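Tench at last, and a lost net

Back to the estate lake on Wednesday, alarm set for 4 a.m., in the swim by first light. July has been slow for me so far, with one bream and a lot of small rudd, so I wanted to give the tench a proper go before the weed gets any worse.

I raked a patch close in by the lilies and put in two pints of hemp and chopped worm. Float rod, 6lb line, size 12 hook, one red maggot and half a worm.

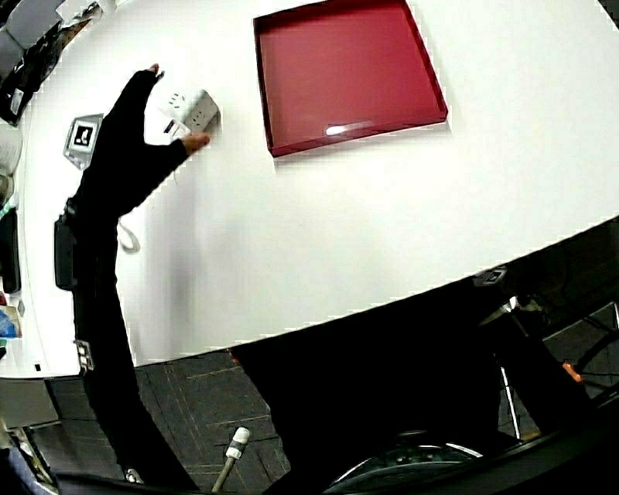 Dougal Matheson reckons I'm wasting my time with maggot on there. The rudd have it before it gets down, he wrote, and he'd use corn or nothing until September.

He has a point. I had 18 rudd before seven o'clock. I changed to two grains of corn and the float sat still for the first time all morning.

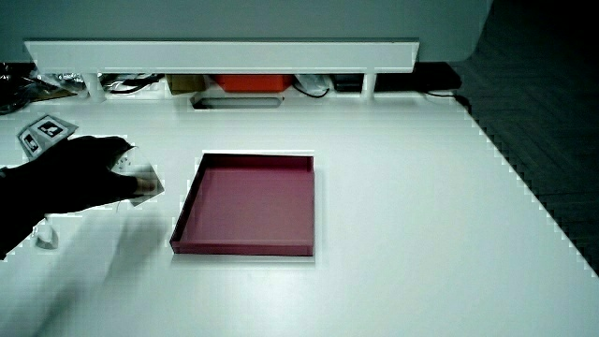 Bubbles came up over the raked patch at half past seven and the float lifted ten minutes later. The fish went straight for the lilies and I had to give it some side strain, but it came round and I netted it at the second try. 5lb 2oz, a dark male with big fins. Another followed at 4lb 10oz, then I lost one in the weed.

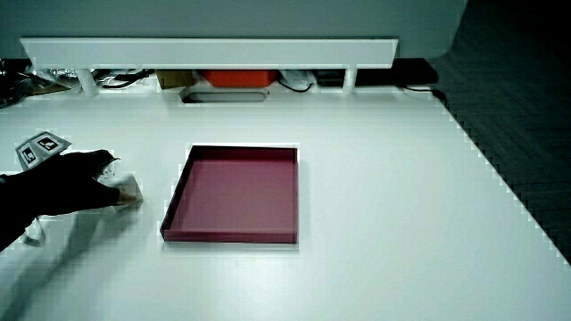 The net

My landing net handle went in when I was packing up. It sank, which I didn't expect. Ilse Pfeiffer was on the next peg and had a go for it with a leger rod and a treble, but no luck.
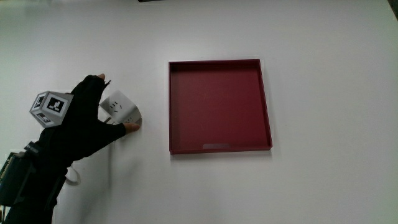
A new one will be £40, so I'll try a grapple from the bank first. Next trip is the far end by the boathouse, where it's deeper and there are fewer rudd. Corn from the start.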